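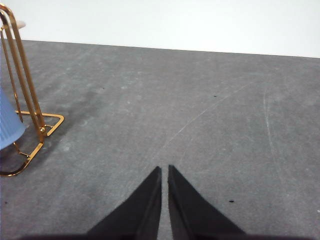 Felt marks if you so much as look at it, according to the owner of Destow, and she wouldn't swap it for anything. I'd come to ask about display stands and we got stuck on table coverings for 20 minutes!

"Grey is the best colour," she told me. "White shows everything and black shows more." She brushes hers every morning before opening and leaves the scratches alone.

The gold wire stands are her big love (mine too, now). She started with 40 of them, bought from a shop in Codach that was closing down. "They bend if you're rough — but you can bend them back."

Does she ever fancy wood? "In December, maybe. Then I get the gold out again."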